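Huvus Truck Rental: Your Questions, My Answers

Hi, I'm Tipene Sutcliffe. I run the rental desk at Huvus, so if you've called us about a refrigerated box truck, you've probably talked to me. These are the things I get asked most.

Do I need a commercial license to drive one?
Not for our standard reefers. They all come in under 26,000 pounds, so a regular license is fine in most cases. If you're crossing state lines for business there may be extra paperwork, so give me a call first and we'll sort it out together.

How early should I turn the cooling on?
Earlier than you think! I tell everybody 90 minutes before loading, with the doors shut. The unit is built to hold a temperature, and it really struggles if you fill a warm box with warm boxes (florists, I'm looking at you).
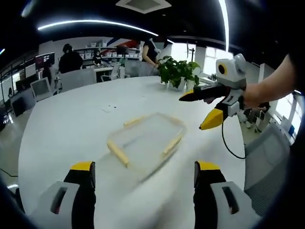 Can I pack it right up to the ceiling?
Please don't. Leave 6 inches at the top so the air can get to the back doors and around again. Same goes for the floor: use pallets if you have them, and I've got a stack in the yard you can borrow.

What's the difference between the Prurnik and the Ruangrit?
Those are the two bodies we carry. The Prurnik is the shorter one and I love it for city work, because you can actually park the thing. The Ruangrit has a side door and a liftgate, so if you're making eight stops in a morning and don't want to open the big doors each time, go with that.

Does the cooling run when the engine's off?
On the Ruangrit, yes, as long as you plug it in. The cord is behind the passenger seat. On the Prurnik it runs off the engine, so plan your lunch accordingly.
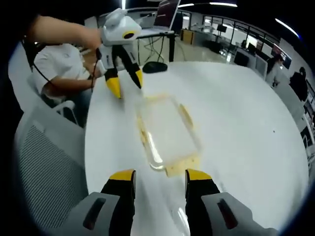

Do I have to clean it before I bring it back?
Sweep it out and wipe up any spills and we're good. I only charge a cleaning fee if something has leaked into the floor drains, and fish is the usual story there.

What time can I pick up?
The gate on Jirneck Road opens at 6 a.m., Monday included. If you need a truck sooner than that, take it the evening before and I won't bill you for the overnight.

What if the temperature alarm goes off?
Pull over somewhere safe, check that the doors are latched, and call the number on the sun visor. It rings my cell after hours, and yes, I do pick up.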